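Ticket 769 – Broadband drops out every evening, Mottram Parish Rooms
Opened by: Poppy Whiteley
Status: open, waiting on customer
Router: Zultent, the tall one with the light on the front

Apr 21, 2023

Hello all, me again! Same fault as last time, I'm afraid, so I've been told to start a fresh ticket and put everything in one place. The broadband at the rooms goes off in the evening, stays off for a few minutes, then comes back as if nothing happened. Mornings are fine. Afternoons are mostly fine. It's once people start turning up for classes that it goes, and then I get the knock on the office door.

What I've tried so far, in no real order:

Turned it off and on. Obviously. Many times.

Swapped the little filter on the phone socket for the one from my own house. No difference, and then I forgot to take mine home, so my line was crackly for a day as well.

Plugged the router straight into the test socket behind the faceplate. Gareth Dawber talked me through this over the phone and was very patient about the screw I dropped behind the radiator. It still went off that evening, so Gareth reckons the extension wiring is off the hook.

Rang the provider. They ran a line test while I was on the phone and said it was clean. I said yes, it would be, it's ten in the morning. They said they could book an engineer but there might be a charge if the fault was ours, so I said I'd think about it.

Changed the wireless channel from automatic to 11, then to 6. On 6 it seemed a bit better for two nights and I got quite excited – then it went off three times during the Fultulport choir's committee call and I have not been forgiven.

Now the bit I think matters. When it drops, the light on the router stays white. If the line itself was going I'd expect it to turn orange, and the leaflet says the same. Also, my laptop still says it's connected to the wifi, full bars, it just can't get to anything. Bogdan Pascu asked me to look at the log page, so I did, and there's a line that comes up just before every single drop: "address pool exhausted". I've no idea what that means but it sounds bad, doesn't it?

I've put the log settings to keep 2,000 lines, as it was wiping itself before I could copy anything out. I've also written the drop times on the back of the bookings sheet and can type them up if that's any use to anyone.

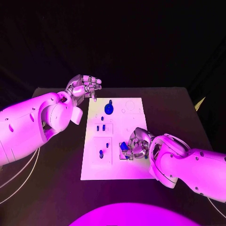 Bogdan Pascu replied that the message was the best clue so far: the router hands out a number to each phone and laptop that joins, and it had run out of numbers to give. Could I go to the page called LAN and read out the start and end of the range? And how long was the lease set for?

Right, found it. It starts at 2 and ends at 132, and the lease is seven days. So every phone that has wandered in this week is still holding on to a number, if I've understood that properly? We've had the blood donor session and the Skurnstead quiz, so that's a lot of phones.

I've changed the lease to two hours, pressed save and restarted it. The end number is still 132 – shall I make it bigger as well, or leave that alone until we see how tonight goes? I'll be in the office until the last class finishes and I'll add the log to this ticket before I lock up.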